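Smadi 연구 소식지 | 조작 학습 파트
2026년 1월 5일

양팔 쟁반 과제의 시점 분리 학습: 중간 결과

Puvevville 연구실의 조작 학습 파트는 지난 10월부터 시뮬레이션 환경 Tivis에서 양팔 로봇의 물체 배치 과제를 다루어 왔다. 이번 호에서는 손목 시점과 전체 시점의 영상을 정책에 함께 넣을 때 두 입력을 어떻게 나누어 학습시키는지, 그리고 그 방식이 쟁반 색을 목적지로 쓰는 과제에서 어떤 차이를 냈는지를 정리한다. 작성은 Ayana Tilahun, 실험은 Ghassan Harb와 Tamer Abou Jaoude가 맡았다.

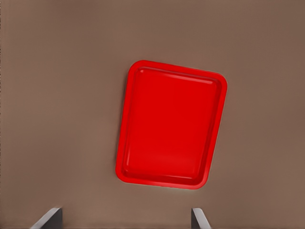
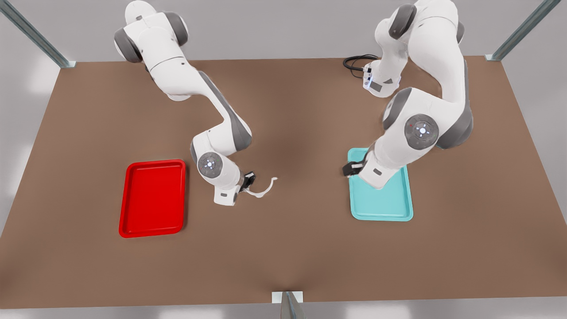
위: 그리퍼 쪽에서 본 붉은 쟁반. 아래: 양팔과 두 쟁반을 함께 본 시점. 모두 시뮬레이션 렌더링.

1. 과제 설정

작업대 위에 붉은 쟁반과 옅은 청록색 쟁반을 하나씩 둔다. 로봇은 물체를 집어 지시문에 지정된 색의 쟁반으로 옮긴다. 지시문은 짧은 한 문장이며 물체의 종류와 목적지 색만 담는다. 두 쟁반의 좌우 배치는 에피소드마다 무작위로 바뀔 수 있고, 쟁반의 방향에도 작은 회전이 더해진다. 따라서 "왼쪽이면 붉은색"과 같은 위치 규칙만 외운 정책은 배치가 바뀌는 순간 성능이 떨어진다.

성공 판정은 시뮬레이터 내부 상태로 한다. 물체의 중심이 지정된 쟁반의 안쪽 바닥 영역에 들어오고, 그리퍼가 물체에서 떨어진 상태가 2초 동안 유지되면 성공으로 기록한다. 물체가 테두리에 걸친 경우는 실패다. 반대쪽 쟁반에 놓은 경우도 실패지만 원인이 다르므로 별도의 항목으로 집계한다. 이하에서는 앞의 것을 배치 오류, 뒤의 것을 목적지 오류라고 부른다.

로봇의 좌우 팔은 로봇 자신을 기준으로 부른다. 로봇과 마주 보는 전체 시점에서는 화면 왼쪽의 팔이 오른팔이 된다. 초기 주석 작업에서 이 기준이 섞여 일부 에피소드의 팔 표기가 뒤집혔고, 해당 에피소드는 재표기 후 학습 자료에 다시 넣었다.

2. 기존 방식의 문제

기준 정책은 손목 시점과 전체 시점의 영상 특징을 한 줄로 이어 붙인 뒤 하나의 변환기에 통과시킨다. 구조가 단순하고 학습이 안정적이지만 실패 기록을 나누어 보면 한쪽으로 치우친 양상이 나온다. 배치 오류보다 목적지 오류가 많았고, 특히 접근 후반부에 목적지가 바뀌는 사례가 반복되었다.

Tamer Abu Hammour가 주의 가중치를 시간 순서로 펼쳐 확인한 결과, 접근 초반에는 전체 시점의 비중이 높다가 손이 쟁반에 가까워질수록 손목 시점의 비중이 급격히 올라갔다. 손목 시점은 가까운 쟁반의 테두리와 손가락 사이의 간격을 정밀하게 주지만 시야가 좁다. 쟁반 하나만 보이는 구간이 길고, 그 구간에서는 다른 쟁반의 존재를 영상으로 확인할 수 없다. 한번 잘못된 쟁반 쪽으로 접근하면 손목 영상만으로는 되돌릴 근거가 약해진다.

전체 시점에도 한계가 있다. 팔이 쟁반 위로 내려오면 팔뚝과 그리퍼가 쟁반의 일부를 가린다. 색을 구분하기에는 남은 면적으로 충분한 경우가 많지만 테두리까지의 거리를 추정하기에는 부족하다. 가림이 클수록 배치 오류가 늘어나는 경향도 확인했다.

3. 시점 분리 학습

제안한 방식은 두 시점의 역할을 학습 단계에서 나눈다. 전체 시점 가지는 지시문과 함께 목적지의 대략적인 좌표를 예측한다. 손목 시점 가지는 현재 손 위치를 기준으로 다음 동작의 보정량을 예측한다. 두 출력은 마지막 층에서 합쳐지며, 합치는 비율은 고정하지 않고 손과 예측 목적지 사이의 거리에 따라 정해진다.

학습은 두 단계로 진행한다. 첫 단계에서는 각 가지를 따로 학습한다. 이때 손목 가지에는 지시문을 주지 않는다. 손목 가지가 색과 지시문의 관계를 스스로 익히면 시야에 쟁반이 하나뿐인 구간에서 그 쟁반을 정답으로 간주하는 편향이 생기기 때문이다. 둘째 단계에서는 합성층만 풀어 전체 궤적에 대해 다시 맞춘다. 가지의 가중치는 이 단계에서 갱신하지 않는다.

시연 자료는 사내 도구 Mindico로 수집한 원격 조작 궤적을 사용했다. 물체 종류는 12가지이며, 종류마다 20개 이상의 시연을 확보했다. 물체의 형상은 의도적으로 고르지 않게 구성했다. 얇고 휘어진 물체는 파지 위치에 따라 무게중심이 손에서 멀어지고, 놓는 순간 테두리에 걸리기 쉽다. 두꺼운 물체만으로는 손목 가지의 보정 성능을 구분하기 어려웠다.

4. 결과

서로 다른 난수 초기값 5개로 학습을 반복하고 동일한 평가 배치에서 비교했다. 목적지 오류는 모든 초기값에서 기준 정책보다 줄었다. 감소 폭은 쟁반의 좌우를 바꾼 배치에서 가장 컸고, 학습 자료에 자주 나온 배치에서는 차이가 작았다. 후자의 경우 기준 정책도 위치 단서만으로 정답에 도달할 수 있으므로 예상된 결과다.

배치 오류의 결과는 일관되지 않았다. 얇은 물체에서는 줄었으나, 물체가 손목 시야의 상당 부분을 가리는 경우에는 기준 정책과 구분되지 않았다. 초기값 하나에서는 오히려 늘었다. 해당 모델의 합성 비율을 조사한 결과 목적지 근처에서 전체 시점 가지의 비중이 충분히 낮아지지 않았고, 두 가지의 출력이 서로 어긋나면서 손이 테두리 위에서 머무는 동작이 나타났다.

손목 가지에 지시문을 다시 넣은 비교 실험도 수행했다. 학습 손실은 더 빨리 내려갔으나 좌우를 바꾼 배치의 목적지 오류는 기준 정책에 가까운 수준으로 돌아갔다. 학습 손실만 보고 구조를 선택했다면 이 설정을 택했을 가능성이 높다.

5. 제한 사항

현재 결과는 모두 시뮬레이션에서 얻었다. 조명은 고르고 작업대 표면은 단색에 가까우며, 쟁반의 색은 두 가지로 고정되어 있다. 쟁반 색이 서로 비슷하거나 작업대와 대비가 약한 조건은 평가하지 않았다. 광택면의 반사가 강한 조건에서 목적지 좌표 예측이 얼마나 흔들리는지도 아직 측정 전이다.

양팔을 동시에 움직이는 경우의 간섭도 이번 비교에서 제외했다. 평가에서는 한쪽 팔이 물체를 옮기는 동안 다른 팔을 정지시킨다. 두 팔이 각자의 물체를 옮기는 설정에서는 전체 시점의 가림이 더 커지므로 현재의 거리 기반 합성 규칙이 그대로 유효하다고 보기 어렵다.

6. 다음 작업

합성 비율을 거리만으로 정하지 않고 전체 시점 가지의 예측 분산을 함께 쓰는 방안을 검토하고 있다. 구현은 Aaliyah Ouellet가 담당하며, 배치 오류가 늘어난 초기값을 우선 대상으로 삼는다. 이후 쟁반 색을 늘린 평가 세트를 추가한다.

평가 배치 목록과 오류 항목별 집계표는 Smadi 내부 저장소의 Tivis 폴더에 올려 두었다. 팔 표기를 수정하기 전의 자료로 학습한 모델은 비교에 쓰지 말고, 재표기 이후의 자료로 다시 학습해야 한다. 집계 기준에 관한 문의는 Ghassan Harb에게 하면 된다.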